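The Other Half of Training

Ask anyone at Brundum Rowing Club what changed last season and they will not start with the boats. They'll start with Monday nights, when the ergs stay racked against the wall, the kettle goes on and the whole senior squad sits down to talk for an hour before anyone touches an oar.

It began two winters ago, after a rotten run of results and a few good athletes drifting away from the sport altogether. The club had a strength coach, a physio and a man who came in to look at everyone's feet (really!), and no one at all to see if you couldn't sleep before a race. So the squad asked for one. The club found a sports counsellor for two evenings a week, and the first block of 13 sessions was full by the time the clocks changed.

I sat in on one in August, with the squad's permission, and I've been telling people about it ever since. It's noisy! I had expected long silences and a box of tissues. Instead there was a fierce argument about whether you should look at your split times before breakfast, then a very frank half hour on being dropped from a crew by text message. One of the lightweights talked about dreading weigh-in day so much that she'd stopped enjoying the river. Three others said the same thing straight away.

Other clubs have noticed. Niven Harriers, who share the car park, now run their own version for distance runners, and the swimmers at Fliltelen have started a smaller group for teenagers and, in a separate room, for their parents. Between them the three clubs have 66 athletes signed up, and there is a waiting list at Niven.

Money is always the sticking point. The Brundum scheme cost £2,260 in its first year, most of it raised by a sponsored overnight row that finished in driving rain. This year the regional Rotix fund is paying for the room and the squad is covering the rest, and there is talk of a shared counsellor who would travel between all three sites.
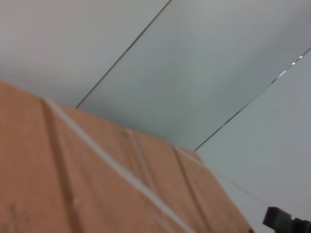
Looking up: pale ceiling panels and the top edge of some cardboard.

What struck me most was how ordinary it has become. Athletes mention their Monday session the way they mention a sore hamstring, and the younger ones have never known the club without it. A junior cox told me she assumed every sports club in the country had one, and looked quite shocked when I said they didn't.

Results have picked up too, though the coaches are wary of making that link and I think they're right to be. What they will say is that over the past year fewer people have quit, and that those who took a break have mostly come back. The next block starts after the autumn head races, and the sign-up sheet is already on the boathouse door.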